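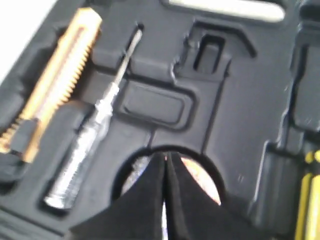
Progress report to the Pelow Fund
Good practice rules for hand-sized tools and two-finger grippers
Report for the period ending 1st July

1. Where we are

We have had a really good spring. When we wrote the proposal, the plan was to come out of this period with a first draft of the handling rules and a few trials behind them. We have the draft, all 134 rules of it, and it has already been through one full round of use on the benches at Cladthorpe. The people working from it marked it up heavily (one copy came back with more pencil than print), and version 2 is much better for it.

The work has stayed with tool cases, as agreed. A molded case is a wonderful test for a rule book. Taps, screwdrivers and other small tools lie in fitted pockets, some of them side by side with only a ridge between, and a gripper has to get its fingertips into openings that were shaped with hands in mind. If a rule is vague, a tool case finds it out within a morning.

2. What the rules cover now

Approach. The operator names the pocket or opening out loud before the fingers go in. Fingertips enter along the line of the opening, and no part of the gripper may lean on a neighboring tool.

Contact with the case. Light touching of the insert is allowed. Pushing down on it is not. This was the most argued-over rule in May, and the wording we settled on came from the Umeck team, who run the second bench.

Cutting edges. Taps and anything else with a thread or an edge are gripped by the shank. Clear or shiny handles get their own paragraph, as operators asked for more time to judge the grip before lifting.

Blurred views. If the wrist camera view is soft, the operator may finish a move already under way but may not start a new one. We first had this as a full stop. The benches found that stopping halfway into a pocket caused more trouble than it saved.

Putting back. A tool counts as returned when it sits fully in its own pocket and the gripper is clear of the case.

3. Trials

We logged 1,173 pick and return attempts during the period across both benches. Each attempt is recorded with the rule version in force at the time, so we can compare drafts fairly. That was a small change to the log sheet and it has paid for itself many times over.

The part we are happiest with is agreement between reviewers. Under the first draft, two people looking at the same attempt would often mark it differently, mainly on contact with the insert. With the new wording those disagreements have dropped off sharply, and the review meetings are a lot shorter! We will send the full comparison with the next report, once the second round is complete.

4. What has been harder

Cases wear. Scuffs build up, pockets loosen a little, and a rule that reads well for a new insert can be too strict for an old one. We now ask each bench to note the state of the case at the start of a session. We don't yet have a good way to say when a case should be retired, and we would welcome advice from your other projects on this.

The Gkikas checklist, which we had hoped to adopt whole, turned out to be written for larger parts. We kept its section on stopping and handing over, and wrote the rest ourselves. This took longer than planned and moved the training sheet back.

5. Spending

Within budget. The underspend on travel has gone to replacement cases, as cleared with your office.

6. Next period

Finish the second round of trials on version 2.
Issue the training sheet and try it with operators who have never seen the rules.
Write the section on worn cases.
Cut the rule count. There are too many for anyone to carry in their head, and several of the approach rules can be folded together.
Share the draft with the other Pelow projects for comment.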